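3.2 Gum bleeding and flossing habits

We were glad to find that most of the 80 adults who joined in January kept up their evening flossing, and kinder still, told us plainly when they had not. Bleeding on gentle probing was scored at six sites per tooth by Gosselin and Turcotte, each working without sight of the other's sheet — a slow business, but one we would happily repeat.

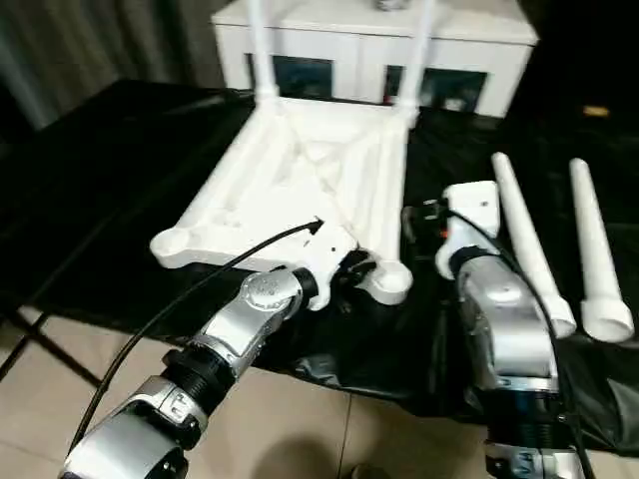 Figure 2

Scores fell most among those who had never flossed before, and the nine who stopped early were kept in the analysis.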